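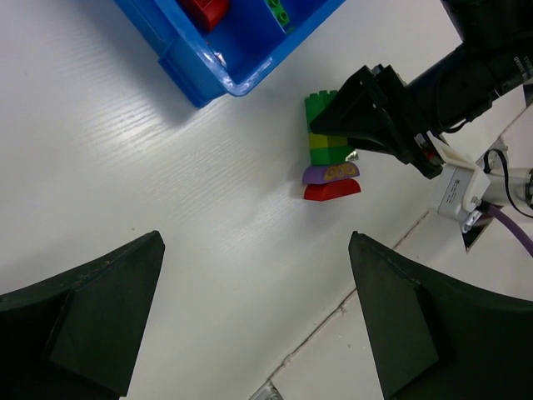
Unit 6 notes: planning and buying a small two-arm cell

Keith Costigan, November section
Rough notes, bring questions. Handout covers what I went over too fast at the end of last class plus the budget assignment.

What we are buying for

Block stacking and bin sorting, two arms, one shared table. Start from the task and work back to the purchase order. Most bad purchases I have seen went the other way, somebody liked an arm and then went looking for a job for it.

Write the task down in one paragraph before you open a catalog. Ours reads: two arms work over a white table, toy blocks go in and out of a plastic bin, stacks get built and taken down in the middle, both grippers may be close to the same stack at the same time. Everything below comes out of that paragraph.

Reach and table

Both arms have to get to the middle. Sounds obvious. Last year's group bought the table first (nice table) and mounted the arms at the ends and the overlap was a strip you could cover with a notebook. Draw it on paper to scale, reach circles and all, then shop.

Tabletops: white is fine for finding colored blocks, but under bright lights you get glare, and glare goes right across the part you care about. Budget for diffusers or for moving the lights. If your surface is made of more than one panel you will have a seam. Plan where the seam goes. Blocks catch, and dirt collects in it.

Grippers

Quote these seperately from the arms, always. Dark matte fingers are the easy choice if a camera is going to look past them. Check:

opening width against your widest block, not the average one
depth of the finger, can it get over a bin rim
whether the tips can be swapped without sending the unit back
spare tips in the first order

Curved pieces — arches and so on — are the ones that slip. A block set with straight bricks only is a cheaper test and a worse one. Put a few arches in the set, glossy ones and printed ones both.

Wrist camera

Small camera at the wrist, looking out between the fingers. Remember the fingers take up the bottom corners of what it sees. So when you compare cameras, compare how much table is left over, the number on the spec sheet won't tell you. Ask for a sample image from a mounted unit. Ekon sent us one same day, Mosoti wanted a signed quote first.

The second arm will also show up in the view, with its bracket and whatever cables it has hanging off it. Fine for practice. Not fine if your software was priced on a clean background.

Cables and brackets

The line everybody leaves out. Brackets, bolts, cable, ties, strain relief, labels. A cable that loops over the top of a joint needs slack at full reach, measure it with the arm stretched out and not parked. Order two colors at least so power and data can be told apart by someone tired at 5 pm.

Budget, worked

Gripper pair from Preketano, quoted at $2948 with mounting plates. Shipping not in it. Lead time 12 weeks, and that is from deposit, not from when you email them.

Spares and consumables line, $2000 for the first year. People cut this one first. Don't. It pays for finger tips, cables, replacement blocks, bins.

Prukivik does a support contract, I would skip it year one if you have a person in house who can swap a motor. If you don't, price it in now, adding it later costs more in paperwork than in money.

Arms themselves: get three quotes, same mounting, same voltage, same warranty start date. Warranty from delivery or from power on? Ask. If the arms sit in boxes waiting on grippers for 12 weeks this matters alot.

Order of buying

1. task paragraph, signed by whoever is paying
2. scale drawing
3. grippers (longest lead)
4. arms
5. table, lights
6. cameras
7. brackets and cable, after you have measured
8. blocks and bins, any store, last

Hold back some money until step 7 is done. Something in there is always the wrong length.

Assignment

Take the 23 line items on the sheet I posted. Mark each one: needed at power on, needed in first month, can wait. Then move the total down by whatever you marked can wait and tell me what the cell can't do without it. One page. Show the lead times on a simple timeline, hand drawn is ok.

Common mistakes from last time
 — tax left off
 — one gripper priced, two arms in the drawing
 — camera bought with no mount
 — bin taller than the wrist can clear at that angle, so check rim height and wall slope both, sloping walls help some

Next class: acceptance testing, what to write into the order so you can send things back. Read the Mosoti terms sheet before you come, esp. the part on returns.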